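Gripper drops rim after pad change -- container cell
Rirnon users board > Maintenance

hmertens
May 12, 2020
Cell handles clear plastic food containers, picked by the rim. Replaced the finger pads in April. Grip force setpoint is 12 N, unchanged. Since then the container rotates in the fingers on lift. Log shows 181 slips in 200 picks. Zero offset was redone after the pad change.

raed_k
Is the offset taken with the fingers closed on nothing, or on a gauge? New pads are thicker. If you zeroed on the old gauge block, your closed position is wrong.

hmertens
Closed on nothing. Pads are the same part number.

The narrow center fingers take the rim between them and the container tilts up and away from the gripper. All the plate screws were checked for torque before the run.

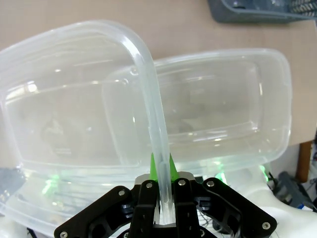
Rotation is always toward the heavy end, so I suspect the grip point is too far from the center of mass. The old pads may have hidden that.

L_Bach
Raise the force to 18 N and move on.

raed_k
Disagree. A thin wall will flex at 18 and you get a worse contact patch. Wipe the pads with isopropyl first. New ones ship with release agent on them.

L_Bach
We run 18 on the Dikuvel line. No flex on a thick rim. Walls are another matter, but he isn't gripping the wall.

hmertens
Wiped both pads, force left at 12. Ran 248 picks, four slips -- all on the same container. Will shift the grip point next and leave the force alone.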